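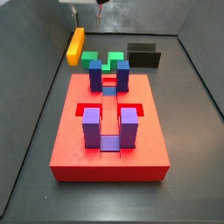
Red board, blue and purple in.

23 November 2024. Spent the day on the Mikuš planner. It still wants to treat the yellow bar as a short block, so I rewrote the grasp offset and moved the approach pose up 40 mm. Plan time went down to 204 ms. Pose estimates on the black piece are noisy and I left them alone.
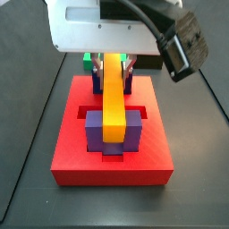
Yellow bar between the purple arms.

The last bit of the insert is force control — I dropped the stiffness and added a small spiral search. Logs are in the Flikeo folder, 236 files. I need to clean that up before January.

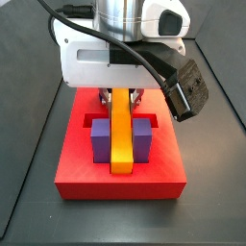
Tomorrow

Rerun calibration. Send Muretti the new config. Fix the timeout in the gripper node.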